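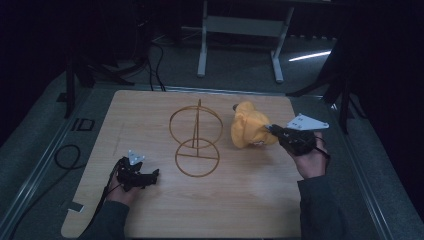 17 August 2024
Home bench, Brovcombe. Family player repair, continued.

Subject is the old hard-drive music player my wife gave me the year our eldest was born. Two faults: battery down to 20 minutes from full, and the disk clicks on spin-up when the case is cold. The kids want it working for the drive to their gran's in December, so there is time.

Opened with the thin plastic pick, starting on the long side opposite the headphone socket. Eight clips, one already broken from my last attempt. Ribbon to the back plate is short. Lift the latch before separating the halves or it tears.

Old battery slightly swollen at one end. Removed and bagged for the tip. Replacement is the Perkoder cell, same footprint but a touch thicker, so the blue rubber bumper on the disk had to be trimmed on the side facing it. Trimmed with a scalpel, 2 passes.

Disk: made a full copy before touching anything else. Copy ran overnight on the Perkow adaptor and finished with 3 unreadable files, all from the same album (the MacPherson ceilidh recordings, ripped from a CD I still have). Re-ripped those and checked the lengths against the sleeve. Everything else compares clean.

Flash conversion board is the next step. Damir Stojanović has fitted more than 20 of these and says to format on the player itself, and to leave the foam pad out – it pushes on the socket once the back is closed. He also warned that cards above a certain size make the menu slow on this model. Did not note which size. Ask him.

Reassembled for now with the original disk and new cell. Charges, shows a full battery, plays through the dock and through headphones. Left channel crackles when the plug is turned, probably a dirty socket. Cleaned once with contact spray, slightly better.

To do:
Order the board and card.
Discharge test at half volume, backlight off, write down the hours.
Second clean of the socket.
Find the engraved back plate, last seen in the kitchen drawer. The one fitted is a spare and the engraving matters to her.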